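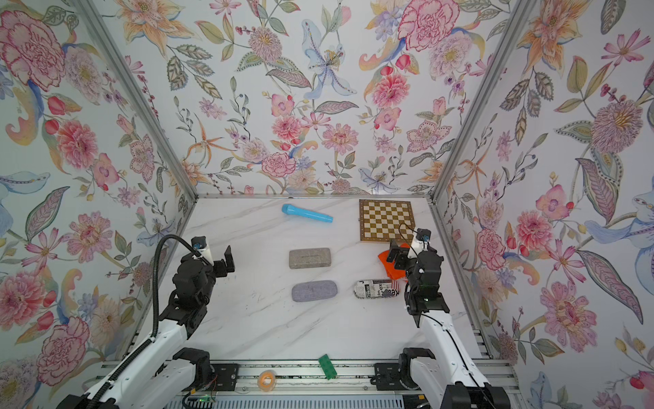 # Petholm two-arm bench cell

Petholm is the bench cell we have sold longest and get the most mail about, and after a few years of answering that mail one letter at a time we decided to put most of the answers on the page where you buy it. So please forgive the length. If you only want the price list, write to Noura Semaan and she will send it the same day.

## What you get

A Petholm is two white arms with black parallel grippers, bolted by their shoulder plates to one aluminum rail along the near side of a tabletop. Walls close in the left, the right and the back, held by aluminum corner posts, and the front is left open so you can reach in. Each gripper carries a small wrist camera on top.

The wall panels lift out and can be papered however you like. We keep plain gray, plain white and a stock of patterned papers, the big watercolor flowers being the one people ask for by name (Nanami Tsuchiya picked it, and she is very pleased about that). The tabletop comes in a few finishes too, and the white marble effect is the easiest to wipe clean. If you plan to change backgrounds often, order a spare set of panels and paper them ahead of time, and the swap is a coffee-break job.

## Setting it up

Two people, please, for the lifting. After that one person can manage nicely.

1. Stand the rail on your bench and level it before anything else goes on.
2. Slide the mounting plates to their marks. The shoulders should sit 70 cm apart, center to center.
3. Tighten the plate bolts to 14 Nm, going corner to corner, and then go over them a second time. The second pass nearly always finds one that has settled.
4. Fit the tabletop, then the back wall, then the sides. The side walls slant outward a little. They are meant to.
5. Run the camera cables last, with both arms in their rest pose.

Don't plug in the arms until the walls are on. It's tempting, we know, and we do it ourselves in the shop, but an arm that homes itself with no wall behind it gives you no feel for where the wall is going to be.

## The cable loop

Most of our repair mail is about this, so it gets its own section. The cable from the wrist camera needs enough slack for the wrist to turn all the way both ways. On the left arm we use black corrugated sleeve and let it swing in a wide arc down the outside of the links. It looks like too much cable, and every so often a tidy-minded customer ties it down snug and then writes to us in May with a camera that drops out whenever the arm reaches for the far corner. Leave the loop wide! The right arm takes a thinner cable, run down the inner side, and that one you may clip, loosely, as long as you turn the wrist by hand afterward and watch it for pinching.

## Looking after it

**Every week.** Wipe the tabletop and the gripper fingers with a damp cloth, and the camera lenses with a dry one. Look along the rail for things that have wandered there. A toy brick or a roll of tape sitting between the two bases does no harm on a quiet day, but small parts do find their way into the rail grooves and then a plate won't slide when you want it to.

**Every month.** Check the plate bolts again at the same torque. Brush out the vented panel below the rail with a soft brush, and tuck in any loose wiring by the shoulders while you are down there.

**Every 19 weeks.** Change the finger pads. We used to say "when they look worn," and found that everybody's idea of worn was different from ours. Cloth is the first thing to start slipping, long before hard cases or blocks do, so keep a rag among your test objects and take its word for it.

## Spares

| Part | Fits | Notes |
|---|---|---|
| Pistia finger pads | both grippers | sold in packs of 3 |
| Amano camera mount | both wrists | screws included |
| Goltura corrugated sleeve | left arm | cut to length yourself |
| Wall panel, plain or papered | left, right, back | say which side |

Older cells take the same pads but a different mount, so please put the serial number in your order. You'll find it stamped on the underside of the rail.

Repairs go to Nanami, orders to Noura. Prices and parts on this page are good from 1 October 2018.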